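Handout 6: Teaching by Demonstration, and What the Numbers Leave Out
Course notes, T. Kovalchuk
June 2020

Read the Bostby report before class. It claims that 700 demonstrations of clothes handling, all done by remote control, are enough to teach a two-armed robot "general garment skills." Keep a pencil handy and mark every place where the word general is doing work the data can't do.

1. Who is doing the task?

In remote control, a person sees the cloth, decides where to grab, and steers the arms there. The robot supplies the motors. When a demonstration goes well, we have learned that the person is good at the job. Whether the robot can pick it up from the recordings is a separate question, and the report spends one page on it.

Flat cloth on a plain table is the friendly case.
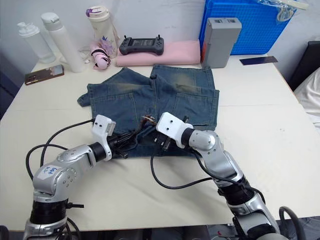
Fig. 1. Two arms over a pair of denim shorts on a white tabletop.

Even so, look at how much of the garment the grippers and cables cover from this angle. The operator may know where the other layer went. The recording may not show it. Any step the operator took from memory is a step the learner has to guess.

2. Hand guiding

Moving the arm by hand gives the teacher a feel for the cloth pulling back. The Kukent group likes it for this reason. My complaint is that most setups save the joint positions and throw the feel away, and then the teacher's own hands are all over the video. With two arms it also gets awkward fast.

3. The close view

Supporters of wrist cameras say they fix the hidden-cloth problem. They fix part of it.
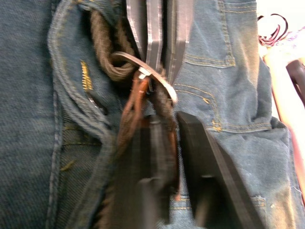

Fig. 2. Wrist view: gripper at the buckle of a braided belt, blue jeans.

Stitching and weave come through well. Depth is harder, and so is telling a light touch from a firm pinch. Maksymiv's answer is more cameras. I would like to see a force reading first.

4. The success rate

Bostby reports 72 percent. The test was 34 trials, with garments the operators had already practiced on. Brillard reran it with new garments and stopped after 20 trials, and the write-up doesn't say why. Don't quote either figure in your paper without the trial count next to it.

For next class: pick one step in a clothes task and write down what the operator knows at that moment that no sensor records. One page, no diagrams.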